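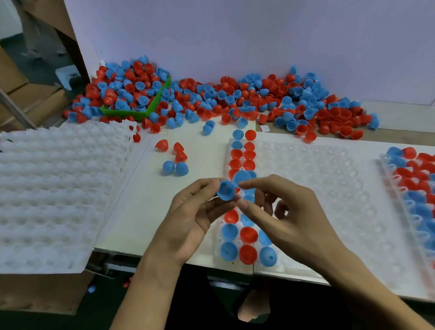
Red and blue halves, tray partly filled.

6/9/18

Quick one today, I have bread in the oven and the timer is going to yell at me. Well I say quick. We'll see.

I've been meaning to write about doing chores in batches. Been at it since November and a couple of you asked in the comments after the soup post. So. Batches. One kind of job, do the whole pile of it, put the stuff away, go sit down.

I used to be a bit-of-everything person. Start the laundry, answer one email, peel two carrots, go look for the scissors, find the library book, read the library book on the stairs. Laundry sits wet. Start the laundry again. Dinner at nine, carrots still half peeled. I had a whole system of sticky notes and the sticky notes were also a chore.

What changed was the commute going away. When the office moved over to Trondau I got to stay home most of the week, and I thought, great, I'll have all this time. I had no time at all. It just leaked out everywhere. Up and down, up and down. By supper I'd been busy all day and the kitchen looked like I'd moved in that morning.

So, cooking first, that's the one people ask about.

Onions. I chop the entire bag. Swimming goggles on, no shame. Big pan, low heat, a long time, then cooled and spooned into muffin tins and frozen. Pop them out, into a bag, back in the freezer. Every soup and every pasta sauce and most of the eggs start with one onion puck. If I did nothing else on this whole list I would still do the onions. You will smell like onions for a day. Plan around it, don't do it before the dentist like I did.

Rice, same thing. Big pot, spread out on a sheet pan to cool fast, flat bags. Flat is important! A lump of rice takes forever and a flat bag you can just snap a piece off.

Beans I go back and forth on. Canned are fine. Canned are so cheap. But I like the pot going on a cold day and the windows fogging up so I do it in winter and quit when it gets warm. Which is now. So canned.

Meatballs, yes. Waffles, yes, toast them from frozen, better than the box kind. Pancakes, no, they go leathery and I don't know why, I've tried wax paper in between and all of it. If you have a trick tell me. Chopped peppers, sort of. Good for chili, sad for anything else. Potatoes, never ever. Gray mush.

Labels. Write the label before the bag is full. Write on the bag when its flat and empty and dry. I ate a lot of mystery in January.

We have 2 freezers now, the one in the fridge and a little chest one from the garage sale on our street, and people get funny about that, like I'm preparing for something. I'm preparing for Thursday-type evenings, you know the ones, everybody comes in hungry and cross at the same time.

OK bread's out. Looks good, bit dark on one side, that oven has a hot corner. Where was I.

Errands. This was the harder one. I live on the far side of Plero from everything, and I was driving in for one thing at a time. One thing! Stamps. Then back for light bulbs. I wrote down the odometer when I started keeping track and then forgot about it until spring, and I'd put 2530 miles on the car and not been anywhere. No trip. No beach. Just stamps and light bulbs.

Now there's a list on the fridge and I go when the list is long enough to be worth the gas. It goes post office, library, Tikkanen for hardware, groceries last. Always groceries last, obviously, but I had to learn that with ice cream. Then coffee at Jinavano on the way home if I've been good, or if I haven't. They do a cinnamon thing with too much icing and I get it every time and never finish it and bring the rest home in a napkin, where it is eaten by someone else before I get my shoes off.

The thing about the list is you find out how much of it goes away if you wait. I wanted a shelf bracket for two weeks. Had it on the list, underlined. By the time I went I'd moved the lamp and didn't need a shelf. A lot of stuff is like that. Not the toilet paper though. Toilet paper does not go away if you wait.

Tikkanen has moved all the screws by the way. They were by the door and now they're in the back past the paint and I walked around like a lost dog. If you're going in for screws, back past the paint.

Mail and bills and paper. I hate it so I do it once a week with the radio on, loud. Everything goes in a shoebox as it comes in and I don't look at it. My mother would faint. She opened things standing up at the mailbox. But if I open it I have to think about it, and then I think about it while I'm driving and while I'm trying to go to sleep, and it's a water bill. It can sit in the box. On box night I open the lot, pay what needs paying, recycle the rest. Half an hour on a bad week.

I did miss one that way. Property thing, had a deadline on it, cost me a late fee and a phone call with a lot of hold music. So now if it looks official and has a window in the envelope I peek. Small change to the system.

Laundry. I tried batching it and it was terrible. Saving it all for one day meant a mountain on the bed, and then it's eleven at night and you have to get into the bed, so the mountain goes on the chair, and then the chair is gone until next week. Laundry is better little and often. One load, in, out, folded, done. I'm telling you so you don't try it. Same with dishes, don't save dishes, what are you doing.

Phone calls, yes, batch them. Dentist, insurance, the school, the guy about the gutters. I make a cup of tea and call them all in a row with a pencil. Once you've got your telephone voice on you may as well use it. The first one is awful and the last one I'm practically charming.

Birthday cards too. I buy for the whole year, write the addresses, put the date in pencil where the stamp goes. Did this over the winter and I have been on time for every birthday so far, and now everyone thinks something is wrong with me. My sister called to ask if I was sick.

Things I've figured out about the boring part, since some of it is pretty boring. Same motion over and over. I don't mind it as much as I expected. There's a point maybe a quarter of the way in where I want to quit and go look in the fridge, and if I get past that my hands sort of take over and I can listen to a book. I went through an entire mystery series on onions and meatballs. Could not tell you who did it in any of them. The doctor maybe.

It does help to set up right. Everything you need on the table before you start, and a clear spot for the finished ones to go. I skip that every time I'm rushing and every time I end up with raw meat on both hands trying to open a drawer with my elbow.

And stop before you're sick of it. I don't mean stop when it's done, sometimes it isn't done. I made so many waffles one morning that I could not look at a waffle until Easter. The kids neither. They were still in there in a bag with frost on it.

Somebody wrote in asking if it takes the fun out of cooking, having everything ready made in the freezer. Some weeks yes. Some weeks I want to stand there and stir one pot of one thing with a glass of wine, and then I do that and leave the pucks alone. But most nights fun was never on the menu, it was just me and a hungry crowd and a cold pan. So no.

Garden is the next one to try. I weed like I used to do everything else, three weeds on the way to the car. They're winning. The beans are up at least and something has been at the lettuce, small bites, very neat. I've been out there with a flashlight. No suspects.

I told myself I'd keep this under 2000 words and I think I have, I'm not going back to check. Freezer soup recipe is coming, the one with the barley, I know I promised it last time. I can't find the card I wrote it on. It's in the shoebox probably.

Bread is cool enough to cut now, or it isn't but I'm cutting it.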